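Two Arms in a Shared Workshop: a Talk With Bình Hầu

November 2024 | by Doãn
6 min read
14 shares | 3 comments

Bình Hầu came to Ullbridge for a job in a furniture office and stayed for the workshop. It is a members' place behind the old bus garage, with a laser cutter, two 3D printers and a kitchen where one may not solder. For the last year he has kept a bench there with two robot arms on it, and he would like them to handle dishes together.

I asked him first why there must be two.

"With one arm I was finished in the spring," he said. "It could pick up a cup and put it down. My sister watched the video and asked me what is the other hand doing. I had no answer for her, so I built the other hand."

He did not have a big plan at the beginning. The first arm was made from a kit that a member from Miltberg sold him when he moved away. Some parts were missing and Bình printed them again in white, and this is how the color of the whole thing was decided. The second arm is newer, and he says it is the better one, although it gives him more trouble.

"The old one has loose joints, but I know in which way they are loose. The new one is tight and then it surprises me."

The cables took him longer than the arms. In the first version they were tied close to the links, and when the wrist turned fully, the plug was pulled out. He tried a spring, then a plastic chain, then a hook from the ceiling that the other members did not like. Now he leaves the cables in wide loops. He admits it looks untidy. "My father repaired sewing machines and he would not accept these loops. But in two months I lost no plug."

I wanted to know what it costs. He keeps a notebook for this and he was not shy to open it. The motors are the largest part. The limit he gave himself was 2000 dollars, everything included, and when I visited he had 76 dollars left. The power supply he bought used from Zavimex, a small shop for spare parts, and he recommends to test such a thing before carrying it home on the bus.

We talked for a long time about the walls. When he started, the bench was open to the room, and each person who walked behind it changed the light. He put up plain panels on the sides and at the back. "It was one afternoon of work, and I should have done it in the first week. I was thinking that walls are for people who have something to hide."

The dishes are mostly his own choice. He wants them in different colors, round ones and ones with corners, because a program that knows only one plate is, in his words, "a program for that plate." Flat dishes are the most difficult for him. The fingers must come under the rim, and on a smooth table there is little space to come under. A large plate has also the problem of weight. One gripper can hold it by the edge, but then it hangs down and turns in the fingers.

"So I let one arm wait until the other arm is there," he explained. "Before, each arm had its own clock. They were like two people who carry a sofa and do not speak. Now they share one clock and neither is allowed to lift alone."

He writes down every try. In his last long evening before my visit he made 20 tries with large plates and was content with his notes, even though several of them say only "left too early." He is careful with the word success. For him a try is good when the plate is lifted level and placed where he wanted it, and a plate which arrives one hand away from the target does not count.
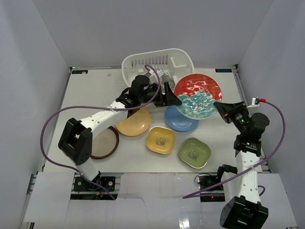
What comes next

The grippers will be changed first. The fingers are pointed, and this is useful for reaching a rim, but the contact is small. Bình has drawn a wider finger with a soft inside and wants to print it in December, when the queue for the printers is shorter. He will keep the old fingers in a drawer, "for the day when I am sorry."

After this he would like to work on stacking. He expects the dishes with corners to be unpleasant, as they must be turned before they sit well on each other. I asked him if he will have the arms wash dishes some day. He shook his head and said that the electronics are too near to the table for water, and that he does not mind washing by hand.

Other members may come to his bench and try the controls, if they ask him first and tie back long hair. He would be glad about somebody who understands motor tuning better than he does. He is usually in the workshop after dinner, at the bench closest to the window.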